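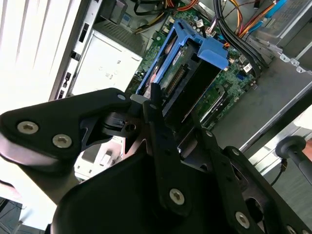 Visit report: Jakel recovery plant, Jornwood
Filed under: Site visits, Waste electronics
January 2020

Jakel opens its Jornwood plant to outside visitors once a year. The plant takes in retired office equipment, mostly desktop computers, monitors and small servers, and splits it into three streams: units for resale, parts for resale, and material for recovery. We had asked to see the sorting and weighing steps in particular, as our own site at Indwood is due to change its intake process in September.

Visitors were taken around in groups of 9. Safety glasses and shoe covers were issued at the gate. Ear protection was handed out later, at the door to the shredder hall, and collected again on the way out.

Intake

Trucks unload on the north side under a canopy. Each pallet is weighed before the wrap comes off and again when the pallet is bare, and the two weights are printed on a label that stays with the load until it is broken down. The floor scale is checked against a test weight at the start of each shift. Its readout faces the driver, so a disputed weight can be settled before the truck leaves. We have argued for the same thing at Indwood, where the readout faces the wall.

The plant can hold 1,480 desktop units in the racks behind the intake line. When the racks are full, incoming loads go to an outside store across the road, and it was clear from the paperwork on the wall that this had happened more than once during the fall. Monitors are held apart in cages. Loose batteries are pulled at this point and put into lidded steel drums with a dry filler. The drums stand in a separate room with its own extraction and a heat sensor over each row.

Data handling

Drives are logged out of each machine by serial number and go to a locked room that was not part of the tour. According to the handout, drives that can be wiped are wiped and tested, and the rest are punched and then shredded. The customer gets a list of serial numbers with the method used for each. We asked how the plant deals with machines that arrive with a drive missing from the customer's own list. The unit is put on hold, and the customer has 13 working days to answer before it moves on with a note on the record. This is longer than our own hold period and probably more realistic.

Grading

A desktop unit is graded on age, processor type, memory and the state of the case. The rules are kept in a database supplied by Simanjuntak, which also handles stock and invoicing. Changes to the rules take effect overnight. A grader can override the suggested result but has to pick a reason code, and the codes are reviewed at the end of the month. We were shown a sample report. Most overrides were for cosmetic damage, with a smaller group for units that had been in smoky or dusty rooms.
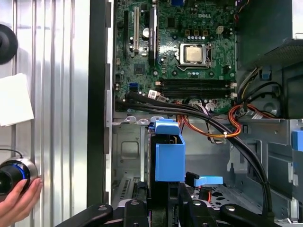
Parts are only pulled when the resale price covers the labor. Memory nearly always passes this test. Power supplies rarely do, apart from a few server types, and go straight to the recovery stream with their cables attached. Processors are removed when the board is to be scrapped and the part is on the current price list. Boards are then sorted into grades by precious metal content, with large heat sinks and steel brackets taken off first, as the buyer deducts for them.

The price list is refreshed weekly. We asked whether that was often enough for memory, where prices had moved a good deal over the past year. The answer was that daily updates had been tried and had caused stock to be graded one way in the morning and another way in the afternoon, with no gain over the month.

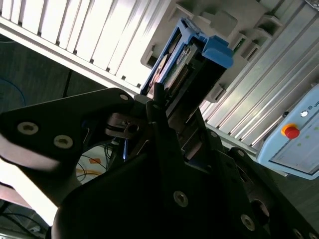

Close view of two countersunk hex screws and a third, smaller one.

Fasteners came up several times in the questions. Steel screws go into the ferrous bin and are sold with the case metal. Mixed screws are not sorted by type. The plant did look at keeping common case screws for its own rebuilds but found that buying them by the box was cheaper than cleaning and checking old ones. Plastic clips and drive holders are sorted by resin only where the molding mark can be read. Everything else is sold as mixed plastic at a low price.

Shredding and separation

The shredder hall has one main line. Material passes the primary shredder, then a magnet, then an eddy current separator, and the remainder is screened by size. Dust is drawn off at each transfer point. The filters are of the pulse-cleaned type and the pressure drop across them is logged. The line was running on empty computer cases while we were there, and the noise level made questions difficult. Blades are turned every 8 weeks and replaced when the edge can no longer be dressed.

The aluminum fraction looked clean on the belt. The copper fraction carried more plastic than we would accept at Indwood, though the plant sells to a different class of buyer and is paid on assay. 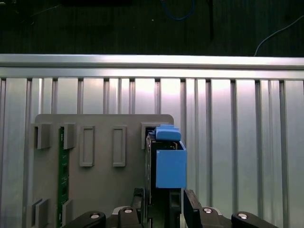 Slotted aluminum panels below a rail, with cables behind.

Aluminum extrusion is bought and sold separately from cast aluminum here. Long profiles with steel inserts have to be cleaned up before they earn the higher price, and short offcuts generally don't justify the time. The handout gives no figures for this stream.

Points to follow up

The driver-facing scale readout should be priced for Indwood before the intake change. It needs a second display and a cable run under the dock plate – the rest of the scale can stay as it is.

Reason codes for grading overrides would be simple to add to our own system. A short list is better than a long one, judging by how many of the Jornwood codes were never used.

We still need the assay terms for mixed copper, which Jakel has agreed to send. Parking is on the east side of the plant and the gate closes for the lunch break.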